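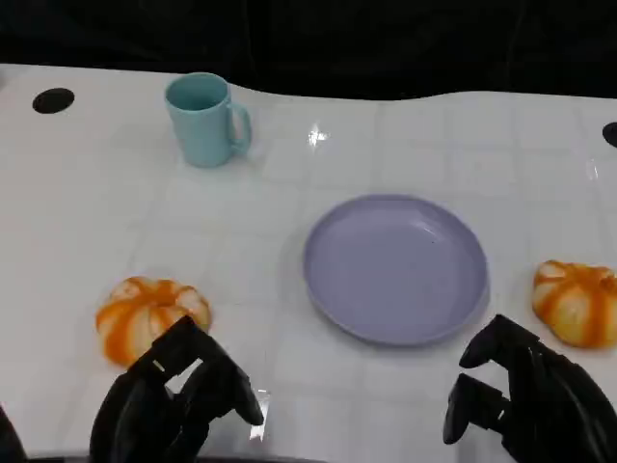
Progress report to the Trinel Fund, second period
Dental care program for dogs and cats, Wutlow Veterinary Clinic
Prepared by Agathe Bailly, program coordinator

1. Summary

This report covers the work from the end of September until February. In this period we finished the training of the nurses, we put the dental room in regular use, and we started the reduced-price cleanings for owners with low income. Two things are behind the plan: the visits to Hillero, and the recall system for patients who were already treated. I explain both in sections 4 and 5.

2. Dental room

The room was ready in October. As you know, our building is from 1961 and the old electrical line could not carry the compressor of the dental unit together with the sterilizer. The new line was installed by our own electrician and paid from the clinic budget, so it does not appear in the expenses of the grant. The dental X-ray sensor came in the same month. In the first weeks we had many images that were too dark or did not show the tip of the root, mostly in cats. Pascal Rey, our senior veterinarian, wrote a short guide with the positions for each tooth group, and it hangs now beside the table. We repeat much fewer images than before, and this makes the anesthesia shorter.

We now take full-mouth X-rays of every dental patient before the cleaning. This was not our habit in the past. We find more broken roots and more resorption in cats than we expected from looking at the mouth only, and therefore the procedures take longer than what I wrote in the application. I ask you to keep this in mind when you read the next section.

3. Procedures

The plan for this period was 50 reduced-price procedures. We did 30. The main reason is the length of each procedure. In the application we calculated that one team can do three patients in a morning, but with the X-rays and the extractions, two is more realistic. We tried three for some time in November and the last patient woke up when the clinic was already closing for lunch, with only one nurse present. Pascal asked to stop this, and I agree with him.

From January we have a second dental morning each week. Menaka Barua, who finished her training in December, takes care of the anesthesia monitoring on that day. With two mornings we should reach the planned number before the end of the next period, if the demand stays the same. There is a waiting list, and the animals with pain are taken first.

We had no death under anesthesia. One older dog had low blood pressure during an extraction, the procedure was stopped, and he came back later for the rest of the teeth. The owner was informed the same day.

4. Visits to Hillero

We planned to go to Hillero once a month for free mouth checks and to show the owners how to brush the teeth. Only two visits took place. The hall that we use was closed for repair of the roof, and we did not find another place with running water. Tudur Dafis has now an agreement with the primary school in Manurung, which is a short drive from Hillero, and the first check day there is planned for the spring. The school lets us use the hall without rent.

In the two visits, the brushing demonstration was more popular than the check itself. Several owners told us that they had used human toothpaste until then. We changed the leaflet so that the warning about this is on the first page, in larger letters.

5. Recall system

Every treated patient should receive a reminder for a control after six months. Yannick Coste prepared the reminders in the clinic software, but the program cannot separate the patients of the grant from the regular patients, and some regular clients received a letter about a price that is not for them. We apologized to them by telephone. At the moment Yannick keeps a separate list by hand. The software company has promised an update, without a date.

6. Budget

The spending is inside the approved amounts, except for consumables, where we used more local anesthetic and suture material than planned. The travel line is almost not used because of the missing visits. We ask for your permission to move part of the travel money to consumables. The detailed table is sent separately together with the receipts.

7. Next period

- Continue with two dental mornings each week
- First check day in Manurung
- Training in nerve blocks for the second nurse
- Start the six-month controls for the patients of October

We would be glad to receive your answer about the budget question before we order the next material.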